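Cesa 办公楼三层 工位与用电安全检查表(附意见)

适用范围:开放办公区、会议室、打印间、通道
检查周期:每月一次,8月起执行新版
检查人:Renji Tamura
编号规则:区域号加序号,不合格项须写意见

一、工位与显示设备
1.1 显示器底座平稳,无晃动。合格。
1.2 桌面电源线未跨越座椅活动范围。不合格。
意见:靠窗一排的延长线绕过椅脚,护套有压痕。更换后沿桌腿固定,线卡由 Kostiuk 供货。
1.3 插线板无串接。不合格。
意见:发现串接三处,均为下接风扇。已当场断开,风扇改接墙面插座。
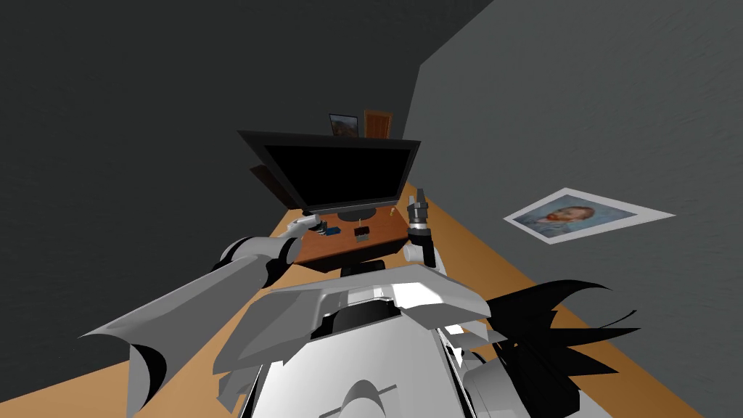

1.4 插线板离地放置,周边无纸张堆积。合格。
1.5 座椅气杆、脚轮完好。部分合格。
意见:7号椅脚轮开裂,已挂停用牌,待报废。
1.6 下班后非必要设备断电。抽查时间为19时,打印间碎纸机仍通电,记为一般隐患。

二、记录与台账
2.1 灭火器点检卡按月签字。合格。
2.2 漏电保护器试验记录完整。不合格。
意见:配电箱 B 缺上月试跳记录。补做试验,结果如实登记,不得倒签。
2.3 交接记录使用装订本,不用散页。合格。
2.4 记录本留存24个月,页码连续。合格。 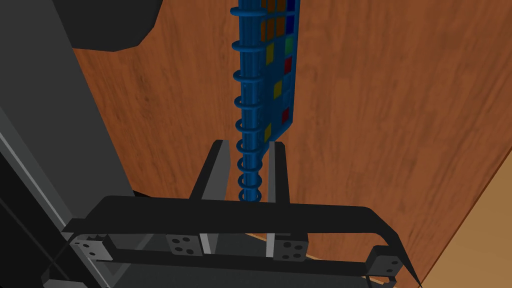

图2 蓝色线圈本,木质表面

三、通道与家具
3.1 主通道净宽满足疏散图要求。合格。
3.2 疏散门前无堆放。不合格。
意见:北侧门前有纸箱10个,属 Lerkar 项目的待退物料。限当日清走,复查前门前地面重新划线。
3.3 高柜与墙体连接牢固。部分合格。
意见:档案柜两组缺上部拉结件。加装前顶层不放重物,下层抽屉一次只开一个。
3.4 电视类设备放在矮柜上时,底座不超出柜面边缘,背后线缆留有余量。合格。
3.5 地面无翘边、无积水。合格。茶水间门槛条松动一处,已拧紧。

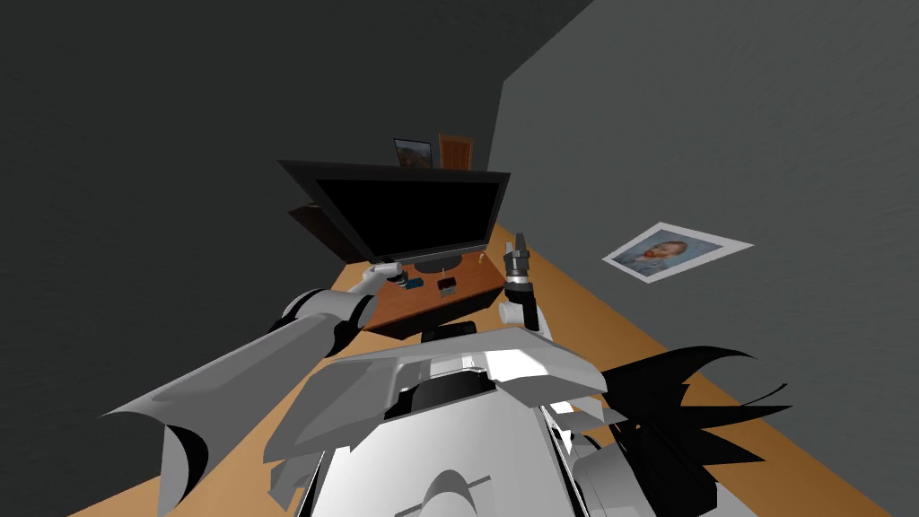 Mwanaisha Waweru:3.2 只写清走不够。北侧门前上次检查也记过同样的问题,建议把待退物料的暂存点写进疏散图,并指定签收人,否则下月还会出现。另外 2.2 的补做试验应在下班后进行,避免误断服务器电源。

检查人回复:两条均采纳。暂存点定在货梯厅西侧,图纸由 Zavudcombe 物业改版。试跳安排在20时以后,提前通知机房。

整改期限:一般项7日,3.2 当日。
复查结果:待填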